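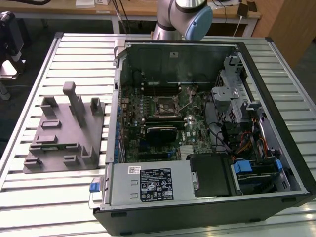

Old desktop computers are being taken in again at Sarndale

September 2024

The computer repair and reuse workshop at Sarndale has reopened after its summer break and is accepting desktop machines from households, schools and small businesses in Pleldale and the villages nearby.

The workshop closed for August while the floor was relaid and the storeroom was cleared. A backlog of 204 desktops is waiting to be opened up and sorted. Most came from offices that have moved their staff over to laptops.

Each tower is laid on its side and the side panel taken off so that the parts inside can be reached. Memory, drives, graphics cards and power supplies are removed if they are worth keeping, and the rest is sorted by material. Circuit boards, cables and bare metal go to the recycling firm Gotero, which collects from the yard every 4 weeks.

Hard drives are dealt with separately. They are wiped before a machine is passed on, and a drive that cannot be wiped is drilled and sent for shredding. Owners can ask for a written note that this has been done. The workshop still advises people to copy off anything they want to keep, as files cannot be got back later.

Computers that can be repaired are cleaned, given a new system and offered to local families at a low price. The workshop hopes to have 300 of them ready by next summer. Those with a power supply of an unusual shape take longer, as spares are harder to find and ordinary ones do not fit the case.

Triantafyllou, the hardware shop in the high street, will act as a second drop-off point. It can take towers and keyboards but has no room for large printers or old glass-fronted monitors, which should go to the council tip.

There is no charge for leaving a desktop. Flat screens cost £4 each. Anyone with more than 18 machines to hand over is asked to ring first so that space can be made in the storeroom.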